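Pruvotside Chore Bench: Walk-Through Checklist, With My Comments

Filled in by Darcy Lavoie
Friday, July 26, 2024
Second reader: Lilian Mugo

I do this same list every quarter and I've stopped trying to keep the comments short. If you only want the marks, read the word after each item and skip the rest. If you want to know whether the arm can put your groceries away yet, you're in the same boat as everyone who stops me in the hallway, and I've put that stuff in the comments too, wherever it fit.

Marks are OK, FIX, WATCH and N/A. FIX means before the next powered run. WATCH means I'll look again next time and I'd like whoever is on the bench to look in between.

PART A. BEFORE POWER

A1. Stop button reachable from the operator's chair without standing up. OK.
I sat in the chair and reached. Lilian sat in the chair and reached (she's a good bit shorter than me, so hers is the one that counts). Please don't park the rolling cart between the chair and the button. It was there when I came in and I moved it.

A2. Stop button actually stops things. OK.
Pressed it 4 times, twice at a standstill and twice during a slow move. Stopped each time. Needed a proper reset to come back, and that's how we want it.

A3. Base bolts tight, paint marks lined up. OK.
All lined up. The paint is getting hard to see on the back one, so I went over it with the yellow pen from the drawer.

A4. Floor clear, no cords across the walkway. FIX.
Extension cord for the fan. I know it's July. I know. Run it behind the shelving and tape it down, or bring the fan to the other outlet.

A5. Floor tape around the reach zone intact. WATCH.
Coming up at the corner near the sink. It'll last another month if people quit dragging the stool over it.

A6. Logbook present and filled in. OK, mostly.
Run number 792 was the last entry when I started. The handwriting on a few of the others is a real adventure. Print, please! Selledel reads these when they set our insurance terms and I would like them to be able to tell a "dropped" from a "docked."

PART B. THE ARM AND ITS CABLES

B1. Warning labels on and readable. OK.
Present, flat, no peeling at the edges. Wipe with a damp cloth only. Somebody used the citrus cleaner on a label at our old place and it came off like a sunburn.

B2. Cable slack at the wrist. WATCH.
My least favorite item, and the one I always spend longest on. You need slack or the wrist can't turn, and too much slack will find the one thing on the table you didn't want knocked over. I ran the wrist through its full turn at crawl speed and nothing pulled tight and nothing snagged. But the loop under the forearm hangs lower than I like. If we move on to anything tall on the bench, I want it gathered up first. Hook-and-loop straps are in the second drawer. Not zip ties, please, they bite the jacket.

B3. Loose ends on straps and ties. FIX.
Trim or tuck. A dangling end is a tiny thing until it gets into a finger joint.

B4. Camera mount snug. OK.
I gave it a wiggle by hand with the power off. No play. If you bump it, say so in the log, even if it looks fine, because the aim goes off long before you can see that it has.

B5. Gripper fingers: pads seated, no cracks, no stray residue. OK.
There was a sticky film on one pad when I first checked. I'm going to guess maple syrup, from the breakfast run on Tuesday. Cleaned it and checked again. A sticky pad makes your grip numbers look wonderful, by the way, so if you had a suspiciously good week, maybe rerun a few of those.

B6. Fingers open and close evenly. OK.
Both sides move together. No clicking.

PART C. THE TABLE

C1. Surface clean and dry before starting. OK after wiping.
Scuffs don't count as dirt. Don't scrub at them with the abrasive pad, you'll just make a shiny patch and the camera hates a shiny patch more than it hates a scuff.

C2. Only the item in use is on the table. OK.
I'm strict about this one and I'll stay strict. I know a real kitchen counter has mail and a banana and somebody's keys on it. We'll get there. For a powered run under this checklist, it's one thing at a time.

C3. No glass. OK.
Plastic only until the drop tests are signed off. Rugemalira (the shop downstairs that does the fixtures) offered us a box of jam jars for free and I said thank you and left them downstairs.

C4. Liquids capped. OK.
Checked by hand, by me, each one. Turn it until it's snug and then give it a squeeze over the sink. If it hisses or dribbles, it doesn't go on the table.

C5. Towels within reach. FIX.
The roll was empty. An empty roll is a cardboard tube.

PART D. CAN IT DO THE CHORE YET?

Lilian asked me to add this part last year and it has no business in a safety checklist, but it's the part people read, so here we go. The marks mean something different in this section. YES means I'd let it do the job with me in the next room. SORT OF means I'd stay in the chair with my hand near the button. NO means no.

D1. Wiping a flat counter. YES.
It's slow and it misses the corners, and so do my kids. I'd let it do this one.

D2. Putting canned goods on a shelf. YES.
Cans are the perfect object. Hard, round, all the same, they don't care how you hold them. If your pantry were nothing but cans you could have a machine putting your groceries away this fall.

D3. Folding a dish towel. NO.
It made something. I wouldn't call it folded. We had to fish the towel out from behind the table at one point and I stopped the run there.

D4. Sorting bolts into bins. SORT OF.
This is the shop-floor one, and Rugemalira would dearly like it to be a yes. Big bolts, fine. Once the washers get mixed in, it picks up two at a time, or none, and carries on as if it had one. That last bit bothers me more than the dropping does. A person knows their hand is empty.

D5. Moving a full drink bottle. SORT OF.
We've been on this since spring and it's closer than anything else on the SORT OF pile, so I'm going to go on about it for a minute.

A soda bottle sounds easy and it's a little monster. It's tall and it tips. The sides give when you squeeze, except up by the shoulder where they hardly give at all, so the same grip strength is too much in one spot and not enough in another. The label is slippery, and it's a different kind of slippery from the bare plastic. And if it's clear plastic, the camera has a hard time telling where the bottle stops above the drink. A person sorts all that out with their fingertips while talking about something else.

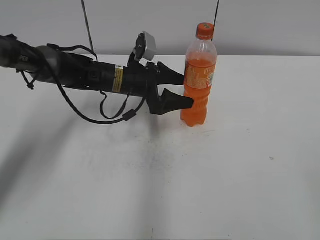 D5, bottle task: gripper open at the side of the orange soda bottle.

The approach is the part I grade hardest. I want the fingers open wide enough that neither one shoves the bottle on the way in, and I want the move slow enough that I could beat it to the button. I want the grip around the body or the label, never on the cap. Caps turn. Then lift, hold, set down, let go, back off. Backing off is where we lose the most, and it's a silly way to lose: the bottle's down, everyone relaxes, and a finger drags it over on the way out.

Our target is 34 clean moves in a row before I change this to a YES. We haven't hit it. Tistance, who wrote the grip software, think the target is too high. My answer is that I pour drinks at my mother's house every Sunday and I can't remember the last time I knocked one over.

D6. Opening that same bottle. NO.
Please stop asking! You need something to hold the bottom and something to turn the top, and we have one arm. A clamp on the table would do it, and Lilian has sketched one, but a clamp is a pinch point and needs its own line on this list before anybody bolts it down.

D7. Loading a dishwasher. NO.
We tried it with the plastic picnic plates. The plates went okay. The forks, no.

D8. Taking out the trash. N/A.
It's bolted to a table.

PART E. SHUTTING DOWN

E1. Arm parked, fingers empty, power off at the wall. OK.

E2. Bottles and food items off the bench overnight. FIX.
Ants. That's all I'll say.

E3. Key out of the cabinet and on the hook. OK.
There are 2 keys. Both were on the hook. Let's keep it that way.

SECOND READER COMMENTS (Lilian)
Agree with all of Darcy's marks except B2, which I would call FIX. I'd gather the loop now and not wait for taller items. Also D1 is generous. I watched it push crumbs onto the floor and call the job finished.

DARCY AGAIN
Fine on B2, changed to FIX, I'll do it Monday with the power off. I'm leaving D1 alone. Crumbs on the floor is a floor problem.

Open items: A4, B2, B3, C5, E2. Initial next to each one when it's done and put the sheet back in the blue folder, not on top of the cabinet.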